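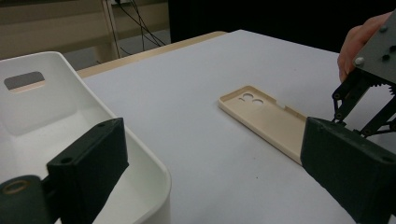
What is the Storkdale Rodent Control Scheme?

It is the arrangement under which the district council of Storkdale inspects premises for rats and mice, orders owners to deal with infestations and imposes penalties on those who fail to do so.

The Storkdale Rodent Control Scheme is a local public health programme covering houses, shops, food premises, building sites and vacant land in the district of Storkdale. It is run by the council's environmental health office, with treatment work carried out under contract by Prekico. The scheme replaced an older system in which householders paid for each visit by a council rat catcher and commercial premises were left to make their own arrangements.

Background

Storkdale grew up along a canal, and much of its older housing was built in terraces with shared rear yards and combined drains. Many of the drains were altered privately over the years without records being kept. Disused branches were often left open below ground, and these became a regular route for rats moving between the sewer and the yards above.

Under the earlier system the council treated a property only when the occupier applied and paid a charge. Neighbouring occupiers were under no obligation to take part. Officers' reports from the period describe the same terraces being treated several times in one winter, with bait laid in one yard and refuse left uncovered in the next. The Sorensen Market, a covered market on the eastern side of the town, was treated separately by its owners and did not share its records with the council.

A review was ordered after a primary school kitchen near the market was closed for a week in February. The review found that the council had no single list of infested premises and that complaints were held in different offices according to whether they concerned housing, refuse or drains. It recommended that treatment should be organised by block, that the charge to householders should be dropped and that officers should make fuller use of their powers against owners who did not act.

Organisation

The district is divided into seven inspection areas. Each has a lead officer, and the area containing the Sorensen Market also has a food safety officer attached to it. Areas follow the lines of the drainage network and do not match the electoral wards, an arrangement that has sometimes caused confusion when figures are presented to councillors.

Complaints are entered in Ulteo, the council's reporting system, by telephone staff or by residents themselves. An entry records the address, the type of premises, the signs reported and whether food is handled on site. Reports from schools, care homes and food businesses are passed to an officer on the same working day. Other reports are grouped by block, so that a survey can take in the adjoining properties.

Prekico supplies the treatment staff and the bait. Its staff have no power of entry in their own right and must be accompanied by an officer where an occupier refuses access. The firm is paid by the block treated, and the cost of clearing waste is met separately.

Inspection and treatment

A survey normally begins with the outside of the block. Officers look for burrows, runs, droppings and gnawed timber, and check the condition of bin stores, air bricks and drain covers. Where a fault in the drains is suspected, a smoke or dye test may be carried out, and the results are added to the drainage map held by the council.

Treatment consists of baiting in closed boxes, followed by return visits until no further bait is taken. Baiting is accompanied by a written list of repairs for the owner, such as the capping of a disused drain or the fitting of a new grating. A block is not signed off until the repairs have been inspected. This requirement has been the most common cause of delay, particularly in terraces where the houses have different owners and a shared drain has to be repaired jointly.

Building sites are dealt with under a separate procedure. Developers must show before demolition begins that the drains have been sealed and the site baited. A site may be visited without notice while work is in progress.

Notices and penalties

An owner or occupier who does not carry out listed repairs, or who allows refuse to build up, may be served with a notice setting out the work required and the time allowed. If the work is not done, the council may carry it out and recover the cost. It may also issue a fixed penalty or bring the case before the magistrates.

In its first full year the scheme produced 205 notices. Most concerned defective drains or uncovered waste in rented housing. Five cases went to court, of which four ended in a fine and one was withdrawn after the owner completed the work. Food premises accounted for a small share of the notices, although they received the most attention in the local press.

The council publishes the names of businesses fined by the court. It does not publish the addresses of private houses under notice. Appeals against a notice must be made in writing, and the period for appeal is printed on the notice itself.

Sorensen Market

The market was brought into the scheme by agreement with its owners. Stallholders are required to clear waste food at closing time and to keep stock off the floor overnight. The owners remain responsible for the roof spaces and the loading yard, while the council surveys the drains beneath the main hall.

Night inspections were introduced after officers noted that daytime visits gave a poor picture of activity in the loading yard. These take place after 10 p.m. and are arranged with the market office. The waste compound was later rebuilt with a solid floor and self-closing gates, and responsibility for washing it down was written into the cleaning contract. 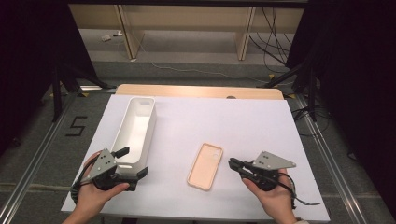

According to one stallholder's reply to the council's consultation, the night visits had done more good than the fines, but traders were still being asked to pay for cleaning that ought to have been covered by their rent. The owners replied that cleaning of the loading yard was already included in the service charge and that only the removal of waste from individual stalls was billed separately. The council took no position on the division of costs and stated that its concern was with the condition of the premises.

Criticism

Tenants' groups have supported the removal of the treatment charge but have objected to the time taken to complete repairs in rented terraces. In their view, a tenant may live beside an open drain for many months while landlords dispute their shares of the bill. Landlords have argued that the drainage map is unreliable in places and that some notices have been served on the wrong owner. The environmental health office has accepted that errors occurred and now requires a drain test before a notice is served on a shared drain.

Concern has also been raised about the effect of poison on owls and other wildlife along the canal. Baiting on the towpath was stopped as a result, and trapping is used there instead. Prekico is required to collect unused bait at the end of each treatment and to enter the quantity in Ulteo.

A further point of dispute has been the handling of vacant land. Where an owner cannot be traced, the council clears the site at public expense and registers the cost as a charge on the land, to be recovered on sale.

See also

Drainage in Storkdale
Food hygiene inspection
Refuse collection in Storkdale
Sorensen Market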